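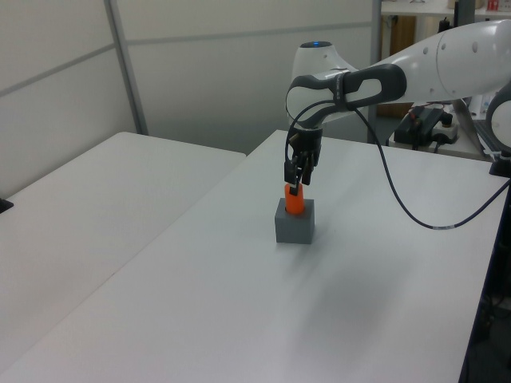 Histmont Community Orchard – Minutes of the Spring Meeting, March 9, 2019

1. Minutes of the last meeting
Agreed with one small change (the quince goes by the gate).

2. Planting
What a winter! All the bare-root plums from Fendum are in and staked, and the first buds are showing along the south hedge. Mulch still needed for the top row.

3. Money
Balance £436. The tool repairs came to less than we feared, so £15 goes on new grafting tape – hooray!

4. Apple Day
Back in September by popular demand. Laskowska bakery would love to run the cake stall again, and we said yes at once. Press hire to be booked by the next meeting.

5. Any other business
Water butt lid missing. Spare keys to be cut for the shed.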